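The Shopping Street That Wouldn't Close

Skeltport has 3,954 residents, one traffic light and, as of this summer, a main street you can walk from end to end without passing a dark window. I grew up twenty minutes away, and I can tell you that for most of my life this would have sounded like a joke. We went to Skeltport for the dentist. Now people drive in from two counties over to buy bread, get their boots resoled and pick up a sack of onions, and on a Saturday morning you may have to circle the block for parking (bring quarters, the meters are old).

The story starts with a grocery. Danimwood Market had been on the corner of Liao Street for longer than anyone I met could remember, and when it shut, the rest of the block went with it in a hurry. The hardware store lasted until the following spring. The bakery moved to the highway. For a while the only thing open after noon was the post office, and even the post office had a bucket in the lobby to catch the drips.

Jacqueline Vidal bought the old market building with her sister and a loan that, she told me, still makes her stomach drop when she thinks about it. She had run produce departments for big chains most of her working life and had strong opinions about every one of them. The aisles were too long. The carts were too big. You went in for garlic and walked half a mile past things you didn't want.

"I wanted a store where you carry a basket," she said. "If it doesn't fit in the basket, come back tomorrow. We'll be here!"

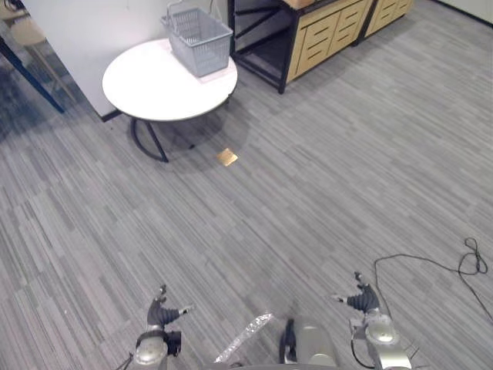 That idea shaped everything that came after. The new Danimwood has 2,300 square feet of selling floor, a fraction of what the building could hold, and Vidal leased the rest to other people who wanted to sell one kind of thing well. A cheese counter came first, then the cobbler, then a woman who repairs lamps and will talk to you about wiring for as long as you care to stand there. I cared to stand there for quite a while. I went in with no lamp and came out with one.

What I love about the place is how much of the day gets spent in conversation. Shoppers ask how long to roast a squash and get four different answers, two of them from other shoppers. A chalkboard near the register lists what's coming in that week and from which farm, and regulars plan their suppers around it. In late summer it is all peppers, beans and tomatoes. By November it will be cabbage and beets, and Vidal swears she can sell anybody on a beet if they give her five minutes and a skillet.

The farms are doing better for it, too. Bumus, a growers' group on the river flats, used to truck nearly everything it raised to a wholesale yard three hours off. The first season it delivered 180 crates to the store. Last season it was 1,175, and the growers have put up a second packing shed to keep up with the orders – bright red, right by the road, impossible to miss. They pick in the dark and deliver before the doors open, and if you happen to be first in line you can help yourself to coffee and hear a full report on the weather.
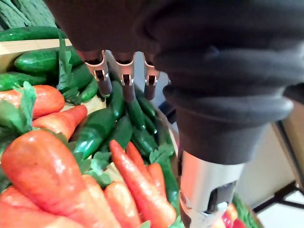
Green peppers are best bought firm and eaten within the week.

Not everything has gone smoothly. The fish counter closed after a single winter, and there was a long argument over the loading zone that several people wanted to tell me about in great detail. Rents on the block have started to creep up. The cobbler has a lease through next year and isn't sure what comes after it. Vidal doesn't pretend to have that solved, but she has been talking with two other owners on the street about buying their buildings together, and she pulled the drawings out from under the register to show me before I had even asked.

They are good drawings. There's a covered walkway linking the back doors, a lunch counter where the shoe store used to be, and a row of small kitchens upstairs that cooks could rent by the hour. The bakery has already asked about coming back from the highway.

I left with bread, a wedge of something blue, the lamp, and more peppers than two people can eat. The following week I drove back for onions.

Danimwood Market, Liao Street, Skeltport. Open every day but Monday. Street parking and a small lot behind the post office.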